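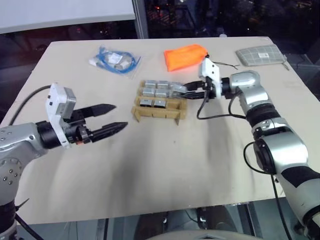 Vernthorpe, 6th October

Questions about the block racks

We get much the same handful of emails about the racks every week, so the answers are collected on this page. If yours is missing, write to the shop and Thaís Barbosa will reply, usually within 2 working days.

How many blocks does a rack hold?
The tan rack is shown with eight of the small grey blocks.

Is the rack made of wood?
Yes. We leave it unpainted. Small differences in shade between one rack and the next are normal and we can't match a new one to an old one.

Can I buy blocks without the rack?
Yes, in bags of 30. Ask for the Kollari refill. The larger Dai blocks will not fit this rack, so please check the name on your order before you pay.

How should I take the blocks out?
One at a time, gripping the block by its sides and lifting it clear before you move it across. Start with the top row. If a block feels tight, don't twist it. Put the rack on a flat table and try again.

Will it scratch my table?
It can leave faint scuffs on a pale matte top if it is dragged. Lift it, or put a cloth underneath.

How do I clean it?
Wipe the rack with a barely damp cloth and let it dry on its side. The blocks can be washed by hand in warm water. Dry them before they go back in.

My rack has a number on the base. What is it?
The batch number. Racks from batch 109 had slightly narrow slots. Deok-su Byun in the workshop will open them up free of charge, but you pay the postage to us.

When will the long rack be back?
Sistura, who cut the wood for us, expect to deliver in December. We are not taking advance orders.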